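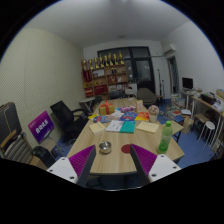

Is the Kurora hand gripper worth buying if you only want to record simple table tasks? For short pick-and-place work it is, as long as you can live with the weight.

I used the Kurora for most of October, mainly for moving bottles on and off a coaster. It has two fingers with ribbed purple pads and a camera that looks out over them. Setup took one evening. The printed guide is thin, so I followed Ruan Ndlovu's notes on the Olora forum instead.

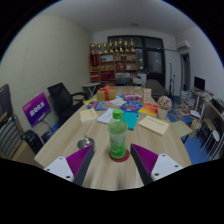
*Page last changed: October, 4:40 p.m.*

**Grip.** The pads are the best part. A drink bottle with a smooth label stayed put in nearly every run. Small metal dishes were harder - the ribs tend to ride up over a rim, and I had to come in lower than felt natural.

**Recording.** I kept 77 clips out of 100. Most of the bad ones were my fault for moving too fast. The wide view bends straight edges a lot, but it takes in both fingers and

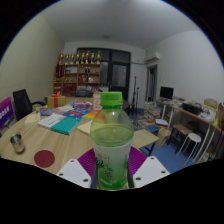

most of the room, so I rarely had to redo a clip over framing.

**Comfort.** My wrist was sore after 2 hours. Remzi Bilgin has the older Sezer model and says it's lighter, but the trigger sticks.

**Support.** I wrote to Clundbridge, the seller, about a loose finger screw. Prasert Meesuk answered the next morning and mailed a spare set.

I'd buy it again, with a wrist strap.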